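Vetham Publishes Laundry Folding Findings, Advises Shoppers to Doubt the Two-Second Shirt

Household testing group finds little to support most of the claims made for folding methods, boards and sprays

ILLELL, 2026-04-16 – Vetham, the household testing group, today released the results of its study of how people fold and put away ordinary laundry. The study looked at 652 folded T-shirts, and its main finding will disappoint anyone who has recently paid for a folding course: most of the methods now being promoted save very little time, and several of them lose it again at the drawer.

The group took up the subject after readers kept sending in the same question. They had seen a shirt folded in 2 seconds in a video, had tried it at home, and had ended up with a lump. Vetham wanted to know whether the readers were doing it wrong or whether the claim was.

The claim, mostly. A pinch-and-flip fold can be done very fast by a person who has practiced it, on a shirt that has already been laid out flat, right side out, with the sleeves pulled straight. Getting a shirt from the basket to that condition is where the time goes, and the videos leave it out. When Vetham started the clock at the basket, the quick fold and the plain fold most people learned as children finished so close together that the group declined to name a winner.

The group also tested the Faten folding board, a hinged panel sold as a way to get every shirt to the same size. It does produce shirts of the same size. It also takes up the space of a large tray, needs to be stored somewhere, and does nothing for towels, socks, fitted sheets or children's clothes. Vetham rates it "fine if you already own one" and does not recommend buying it.

Results were less kind to the Upadhyay fabric spray, which is meant to relax creases before folding. Testers compared sprayed shirts with shirts smoothed by hand and could not reliably tell them apart the next morning. The group will repeat this part of the work with a heavier cotton before it says anything stronger, but sees no reason for a household to spend money on the spray in the meantime.

What did make a difference was dull. A big, clear surface close to the washer mattered more than any method. People folding on a bed or on their knees took longer and refolded more often. People whose table was partly covered with other things tended to fold on top of them, and then had to do the sleeves again.

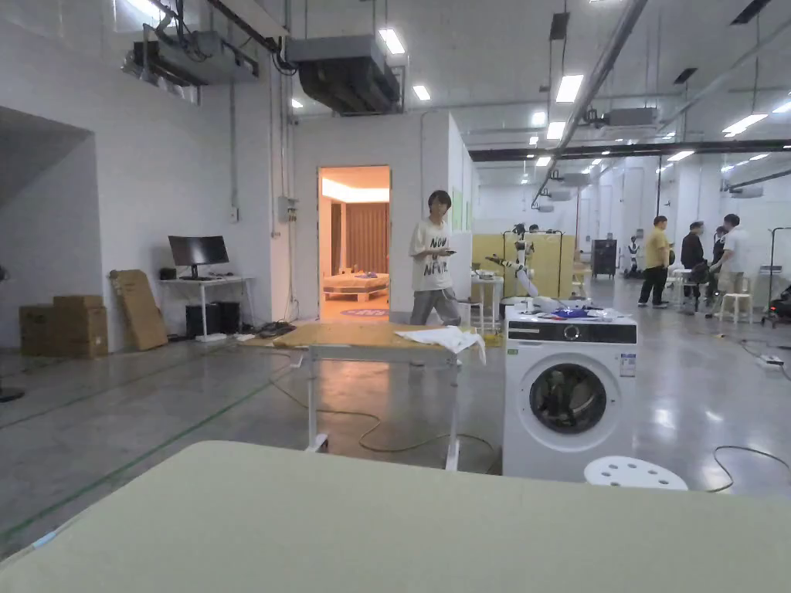
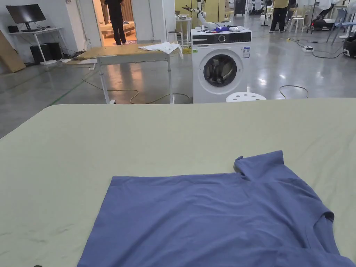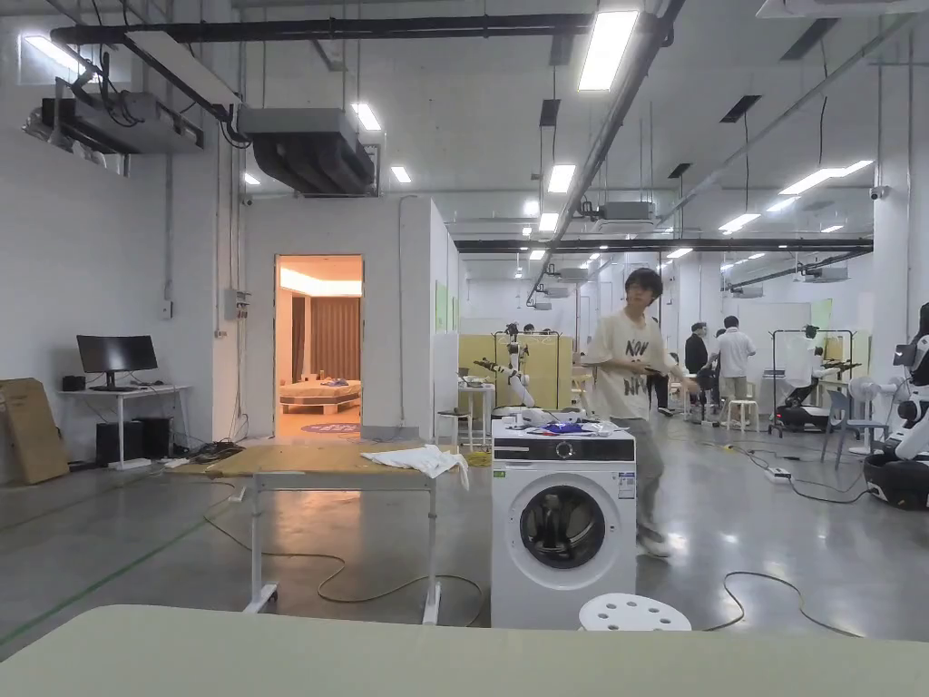 The pale grey-green tabletop in the foreground, with the washing machine just past it.

Vetham found that table height was also worth more attention than it gets. Dining tables were comfortable for shirts and poor for sheets, while low tables were poor for everything. The group does not suggest that anyone buy furniture to fold laundry. A kitchen counter that has been wiped and dried will do.

A cloth over the table was one of the few extras that testers asked to keep. It stops knit shirts from sliding and protects light colors from whatever was on the table before. It has to be pulled smooth first, and it has to be washed like everything else, a point that several testers raised without being asked. A bedsheet works as well as anything sold for the purpose.

On the top of the washer as a folding surface, the report is doubtful. It is the right height for many people and it is right there, and for both reasons it fills up with other things. In most of the homes that took part, the top of the machine had become a shelf. Vetham's advice is to let it be a shelf and fold somewhere else.

The report also takes on the popular idea of standing folded shirts on edge in a drawer. Supporters say that it lets the owner see every shirt at once. It does, in a full drawer. In a half-full drawer the shirts fell over, and testers who had been keen on the method at the start were stacking flat again by the end. Those who kept it up had small drawers or a great many T-shirts.

Vetham puts little weight on its own figures for speed. The testers knew they were being timed and very likely folded faster than they would on an ordinary evening. The group also notes that shirts made up most of the load, so the findings should not be stretched to cover shirts with collars, which behave differently and which the testers disliked.

For readers who want the short version, the group's advice fits on a card. Clear the table. Spread the shirt, smooth it from the middle outward and pull the sleeves straight. Fold it any way that fits the drawer. Put it away the same day.

A printed version of the report, in an edition of 3000 copies, will be available at no charge through libraries in the Illell area. A second report, on fitted sheets, is planned for November. Vetham expects it to be longer.

About Vetham

Vetham tests everyday household methods and products and publishes what it finds, including when it finds very little. It buys the products it tests at retail and accepts no samples. Neither Faten nor Upadhyay was shown the report before publication.

Press copies of the full report are available on request from the Vetham press desk.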